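Wednesday, October 20, 2021
Shared shop, back bench, arm project

Picked up where we left off with the tool panel. The arm is still on the Indwood controller with the old firmware. I did not update it and would ask that nobody else does until the pick routine is settled.

Powered up, homed, ran the warm-up loop. Joint 4 homed clean on the first try, so reseating the connector last week may have been all it needed. Leaving the note on the whiteboard for now.

Re-taught the approach to the panel from scratch. The old waypoints were from before we moved the base, and I was tired of adding offsets on top of offsets. New origin is the upper left corner of the panel. Saved as panel_543 in the Lemieux folder. The old file is still there with OLD on the end, don't run it.

Approach is from below now, fingers open, slow for the last stretch. Speed is at 17 percent. Anything faster and the wrist rings when it stops. 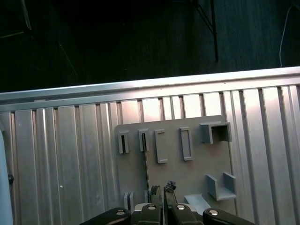 Skundard left a note in the log asking why the panel isn't bolted to something flat, seeing that the ribs give it only a few strips to bear on and it will flex once the arm starts pushing. Fair point. I pressed on one corner by hand with the arm parked and there is some give. Not much, but the fit in the narrow slots is tight and I don't want to chase a moving target. Plan is a plywood backer between the panel and the ribs, full size, same screws but longer. That pushes everything forward by the thickness of the ply, so the taught points will need one shift along the approach axis. Better than re-teaching.

Went with the two narrow slot holders at the left end of the top row for the first round of tests. The open rectangular holders further along can wait. The one on the right is tilted a little and I want to straighten it before I teach anything to it.

Ran 7 cycles of approach, close, open, back off. Five stopped where they should. Two came in slightly low. Both low ones were after I had jogged by hand in between, so I suspect the backlash take-up move is being skipped when the routine starts from a jogged position. Added a forced move to the ready pose at the top of the script. Not tested yet.

Encoder reading at the closed position is 2916. Write that down somewhere better than here.

To do:
cut backer, check the scrap rack first
longer screws
straighten the tilted holder
rerun the cycles with the ready pose move in
look at the fingertip pads – they may want replacing before the Prolau demo

Shut down, air off, key back in the drawer.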